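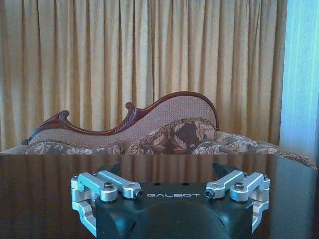

Gagnon console table, shown in our Lakotport showroom

The Gagnon is a dark wood console with a high-gloss top, made to stand in front of a sofa or against a long wall. Price is 885, delivery included within Lakotport. Item number 2982.

The top has a deep reddish-brown finish that looks nearly black from a few steps back. It is polished enough to pick up the color of curtains and upholstery, so it does well in a room with warm fabrics. Wipe it with a soft dry cloth.
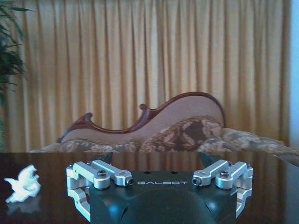

Spray polish is fine a few times a year, but put it on the cloth first and keep it off the gilded trim. Skaveo wax in the dark shade hides small scratches – we sell it by the tin at the front desk.

The apron carries a gold wreath ornament at the center, with round gold knobs at the front corners. Under the top there is an open lower shelf on curved legs. The height is 80 cm. 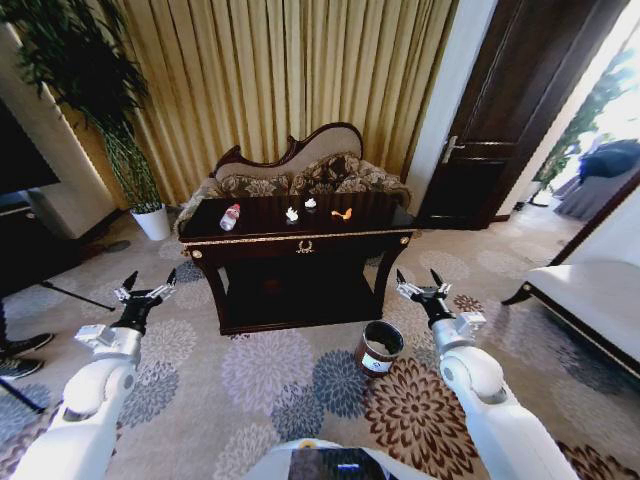 Gagnon console with carved-frame sofa and damask cushions

The sofa, cushions and curtain are priced separately. Buyers who take the console and sofa together get 600 off the pair. Small waste bins and potted plants are not part of any set.

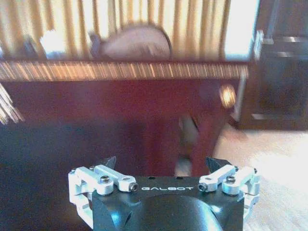
Dark reddish-brown wood with a glossy varnish

Orders ship from the Pimumstead warehouse. Legs come attached, so please measure your doorway before ordering. Returns are accepted in the original wrapping, and the buyer pays the freight back to Pimumstead.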